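Trallell and the bottle that would not be put down

In-ho Ra keeps a list of the things his robots have refused to let go of. It runs to two pages, single spaced, and he reads from it the way other people read out the names of ex-colleagues. A sponge. A roll of tape. The sleeve of his own sweatshirt, twice. Near the bottom, underlined, are the words "orange bottle" and the figure 14.

"Fourteen minutes," he says. "That's how long it held on. I could have eaten lunch. I did eat some of lunch."

Ra runs the handling group at Millora, where robot arms practice picking up groceries and setting them down again. The arm in question is called Trallell, after a bus stop near its designer's apartment. It had been picking for most of the morning when it closed its hand on a bottle, lifted it, moved it to the place where it was supposed to go, and stayed there.

"The screen said the hand was open," Ra says. "It was a very confident screen. The hand was not open. So the software thinks, great, job done, next item, and it tries to go and get a bag of snacks with a bottle already in its fist."

What followed was not dramatic, and he is a little sorry about that, as he is often asked to tell the story at dinner. The arm pushed the bag across the table until the force limit tripped. Then it stopped, as it was built to do. The bottle stayed up in the air. A younger engineer reached in to take it.

Ra stops being funny at this point.

"That was the real failure. The hand, fine, hands jam. But the arm was in a protective stop, which means the motors still have power and it is waiting to be told it can go on. Somebody clears the message and it goes on. And somebody was about to clear the message, from the other side of the rack, being helpful."

He shouted. The engineer pulled back. The message was cleared a moment later, and Trallell resumed its trip to the snack bag with great dignity.

"No one was touched. I wrote it up as if someone had been. I got some looks for that."

The report took him longer than the repair. The cause was the plastic film wrapped around the arm to keep spills out of the joints. A fold of it had worked its way down and lodged behind a finger, at the one spot where the finger could be held shut while its sensor went on reporting a happy, open hand. The film had been Ra's idea.

"I want that in the article," he says. "I had argued for it. There was a slide."

The film stayed, as it happens, though it now ends higher up and gets taped down. He still thinks of it as the right call badly carried out, a phrase he says also covers most of his cooking.

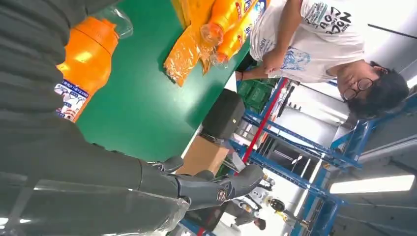 What changed afterward

The first change cost nothing. Anyone who needs to reach toward a held object now presses the emergency stop first, and the person who pressed it is the one who releases it. Ra wanted it written on the wall in large letters. He got it in medium letters.

The second change was to the hand. The supplier, Erkasitz, had always read finger position at the motor. Millora asked for a second reading at the fingertip, and if the two disagree, the arm holds still and complains.

"It complains a lot," Ra says. "The first day, 69 complaints. I think two of them were real. The rest was the hand being nervous. You tune it, it calms down, then somebody tunes it too far and it's back to being a confident screen."

He made the group test it by jamming the fingers on purpose, 100 times, with film, tape, cardboard and once a glove. It caught all but three. He does not regard this as a good score. "Would you get in an elevator with that score?" he asks, and waits, so that I have to say no.

The three misses were all with thin film. They are the reason the group is still using the slow setting, which keeps the arm to a pace that visitors find disappointing. Ra has had a manager ask him whether it was broken. He said it was being careful, and the manager asked how long that would last.

Does he trust it now? He thinks about this – longer than I expected – and picks at the lid of his coffee.

"I trust it to stop. I don't trust it to know why it stopped. Those are separate departments."

And the bottle? They got it out in the end with the power off and a plastic spatula, which has its own hook now, next to the first aid kit. The bottle itself went back into the set of test items. Ra tried to have it retired, but it was still in good shape, and the software, he says, had grown used to it.

The report is dated Feb 7, 2024. He has reread it since and found a typo in the line about paying attention.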